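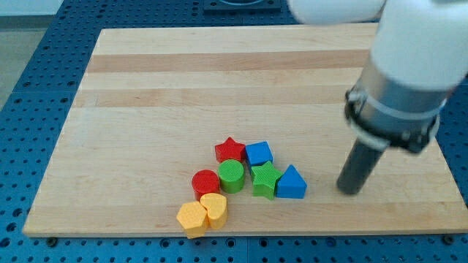 단풍나무 도마와 블록들. 빨간 별은 오늘도 서 있다.

별국 끓이는 날

칼키단 테쇼메 씨의 도마에는 짙은 줄이 있다. 위쪽을 가로지르는 줄이 제일 짙고 그 바로 아래에 조금 덜 짙은 줄이 또 하나 지나가는데, 나는 그 도마를 처음 본 날부터 그게 꼭 해 질 무렵의 바닷가 같다고 생각했다. 위쪽은 물이고 아래쪽은 모래밭. 그런 말을 했더니 칼키단 씨는 나무를 붙이다가 밝은 쪽이 모자라서 그리된 것이지 바다는 본 적도 몇 번 없다고 웃었다.

우리가 사는 림게이트 골목은 비탈이 심해서, 장을 보고 올라오는 사람은 누구든 중간에 한 번은 쉬게 되어 있다. 쉬기 좋은 자리가 마침 칼키단 씨의 작업실 앞이었다. 문턱이 넓고 처마가 깊어서 여름에는 그늘이 지고 비 오는 날에는 우산을 접을 수 있었다. 나도 무를 내려놓고 쉬다가 말을 텄고, 말을 튼 김에 무를 반 잘라 드렸고, 그 무를 자르느라 그 도마를 처음 만져 보았다. 좁고 긴 단풍나무 조각들을 옆으로 나란히 붙인 것인데, 손바닥으로 쓸어 보면 이은 데가 어딘지 눈을 감고는 모르겠더라. 눈을 뜨면 다 보이는데 말이다.

손녀를 데리고 다니게 된 것은 그 이듬해부터다. 딸아이가 그렐티아라는 빵집에 새벽 일을 나가면서, 아이는 해가 뜨기도 전에 담요에 싸인 채 우리 집으로 왔다. 다섯 살이 되도록 밥을 참 안 먹었다. 한 숟갈을 입에 넣고 창밖을 한참 보고, 그러다가 까치가 오면 까치 이야기를 하고, 까치가 가면 까치가 어디로 갔는지를 이야기하느라 국이 다 식었다. 나는 성질이 느긋한 편이라고 스스로 믿고 살아왔는데 그해에 그 믿음이 많이 흔들렸다.

"할머니, 나 여기서 먹을래."

아이가 그렇게 말한 곳이 하필 칼키단 씨의 작업실이었다. 안쪽에 파란 쇠 작업대가 있는데, 윗면에 동그란 구멍이 줄 맞춰 빼곡히 뚫려 있어서 아이는 들어가자마자 거기에 손가락부터 대 보았다. 칼키단 씨는 말리지 않았다. 손톱만 조심하라고 하고는, 선반에서 상자를 하나 꺼내 왔다. 알록달록한 플라스틱 블록이 들어 있는 상자였다. 예전에 클로저라는 가게가 문을 닫을 때 통째로 얻어 온 거라는데, 십 년도 더 된 물건치고는 색이 고왔다.

"요리사님, 재료 왔습니다."

칼키단 씨가 도마를 작업대 위에 놓고 그렇게 말하자 아이의 얼굴이 싹 바뀌었다. 까치 이야기를 할 때보다 더 진지한 얼굴이었다.

첫날의 음식은 별국이었다. 빨간 별이 들어가서 별국이다. 별은 눕히면 안 된다고 했다. 왜 안 되느냐고 물었더니 별이 누우면 자는 거고, 자는 별을 국에 넣으면 불쌍하다고 했다. 그 말을 듣고 나니 나도 어쩐지 별을 눕힐 수가 없어서, 나중에 상자에 정리해 넣을 때도 꼭 세워서 넣었다. 이 나이에 그러고 있었다.

파란 네모는 두부였다. 나는 두부가 어째서 파란지 궁금했지만 칼키단 씨가 먼저 고개를 끄덕이며 아, 바다 두부군요, 하는 바람에 물을 기회를 놓쳤다. 바다 두부는 조금 비뚤게 놓아야 맛이 밴다. 반듯하게 놓으면 할머니가 만든 두부처럼 싱거워진다고 했는데, 그 대목에서 두 사람이 어찌나 의미심장하게 눈을 맞추던지 나는 괜히 창문을 닦으러 갔다.

초록색 둥근 기둥은 파였다. 그런데 위쪽 동그란 면에 가느다란 금이 가로세로로 촘촘하게 나 있어서, 어느 날은 호박이 되고 어느 날은 방금 석쇠에서 내린 무엇이 되었다. 아이는 그 금을 손톱으로 살살 긁어 소리를 냈다. 그게 칼질하는 소리였다. 사각사각, 하고 입으로도 소리를 보태면서.

국이 끓는 동안에는 기다려야 한다. 이건 칼키단 씨가 세운 규칙이다. 요리사도 기다리고 손님도 기다린다. 기다리는 동안 심심하면 밥을 먹어도 된다.

나는 그게 무슨 말인가 했다. 그런데 칼키단 씨가 내가 싸 온 도시락 뚜껑을 스윽 열어서 아이 옆에 밀어 놓는 것이다. 아이는 눈은 도마에 둔 채로, 국이 넘치나 안 넘치나 보면서, 주먹밥을 집어 먹었다. 하나를 다 먹고 또 하나를 집었다. 나는 창문을 닦던 걸레를 쥔 채로 서 있었고, 칼키단 씨는 아무 일도 아니라는 듯이 사포를 접고 있었다. 그날 집에 와서 딸에게 전화를 걸어 주먹밥 이야기를 한참 했다. 졸려 죽겠다는 아이를 붙잡고 내가 좀 길게 했다. 멸치를 다져 넣은 것이었다고, 참기름은 조금만 넣었다고, 그런 것까지 다 말했다.

그 뒤로 우리는 거의 날마다 비탈을 중간까지만 올라갔다. 별국은 별죽이 되었다가 별전골이 되었고, 한번은 골목 아래 콩깨우 식당에서 맡은 냄새가 너무 좋았다며 별국수가 된 적도 있다. 국수를 할 블록이 없다고 내가 걱정하자 아이는 도마를 가리켰다. 나무를 이은 긴 줄들, 그게 다 국수라고 했다. 밝은 줄은 그냥 국수고 짙은 줄은 간장을 많이 넣은 국수. 바다라고만 생각했던 나는 속으로 조금 졌다는 기분이 들었는데, 칼키단 씨는 그 말을 듣고 한참을 도마만 들여다보더니 그래, 국수가 맞는 것 같다고 했다. 만든 사람이 그러니 그런 줄 알아야지 어쩌겠는가.

시월에는 칼키단 씨가 앓았다. 작업실 문이 일곱 날 동안 닫혀 있었고, 우리는 문턱에 앉아 쉬기만 하다가 집으로 올라갔다. 아이는 도로 밥을 안 먹었다. 내가 우리 집 도마를 꺼내고 블록 대신 병뚜껑이며 단추를 올려 주었더니, 아이는 점잖게 만져 보고는 이건 손님용이라고 했다. 무슨 뜻인지는 아직도 모른다. 좋은 뜻은 아니었던 듯하다.

나는 쌀을 불려 죽을 쑤었다. 쇠고기를 200그램 끊어다 잘게 다져 볶고, 표고도 넣고, 원래는 칼키단 씨한테만 갖다 드리려던 것을 넉넉하게 쑤다 보니 큰 냄비로 하나가 되었다. 아이가 발판에 올라서서 들여다보더니 별이 없다고 했다. 당근이 있기에 별 모양으로 썰어 보았다. 나는 칼질을 오십 년 한 사람인데 별은 어렵더라. 다리가 하나 부러진 별, 다리가 하나 더 있는 별, 그냥 돌멩이 같은 별이 나왔다. 아이는 그중에서 제일 별 같은 것을 골라 죽 한가운데에 세우려고 했다. 자꾸 넘어졌다. 넘어지면 세우고 넘어지면 세우고, 그러다 죽이 식겠다고 내가 재촉을 해도 소용이 없었다.

보자기에 싼 냄비를 안고 비탈을 내려가는데, 집에서 작업실까지가 약 200걸음인데도 그날은 참 멀었다. 아이는 앞서가며 돌부리가 있는 데마다 멈춰서 할머니 여기, 할머니 여기, 하고 발로 짚어 주었다. 작업실 뒤쪽 살림방 문을 두드리자 칼키단 씨가 털모자를 쓴 채로 나왔다. 얼굴이 반쪽이 되어 있어서 나는 인사말을 준비해 놓고도 못 했다. 아이가 대신 했다.

"별이 누웠어요. 그런데 자는 거 아니에요. 미끄러진 거예요."

칼키단 씨는 냄비 뚜껑을 열어 보고, 김이 얼굴에 올라오는데도 한참을 그대로 있더니, 미끄러진 거면 괜찮지요, 했다. 그러고는 우리를 들어오라고 했다. 죽은 셋이서 먹었다. 앓는 사람 몫을 우리가 너무 많이 먹은 것 같아서 나는 지금도 그 생각을 하면 민망한데, 칼키단 씨 말로는 혼자였으면 세 숟갈도 못 넘겼을 거란다.

다 먹고 나서 칼키단 씨가 무릎을 짚고 일어났다. 작업실 불을 켜고, 도마를 마른 헝겊으로 한 번 닦아서 파란 작업대에 올려놓았다. 아이는 벌써 상자를 안고 서 있었다. 별이 먼저 나오고, 바다 두부가 그 오른쪽에 비뚜름하게 앉고, 초록 파가 둘 사이 아래쪽으로 들어갔다. 나머지도 옹기종기 그 곁으로 모였다. 넓은 도마에서 왜 그렇게 한쪽으로만 모아 놓느냐고 물으니, 국이 끓을 때는 원래 다 가운데로 모이는 거라고, 할머니는 국도 안 끓여 봤냐고 했다.

"얼마나 더 끓여야 하나?"

칼키단 씨가 의자를 당겨 앉으며 물었다. 목소리가 아직 갈라져 있었다.

아이는 초록 파의 금 간 데를 손톱으로 사각사각 긁고, 별이 잘 서 있는지 옆에서도 보고 위에서도 보았다. 그러더니 오래 걸리는 국이라고, 내일도 와서 봐야 한다고 했다. 나는 빈 냄비를 보자기에 도로 싸면서 내일은 무엇을 싸 올까 생각했다. 멸치는 떨어졌고, 달걀은 좀 있었다.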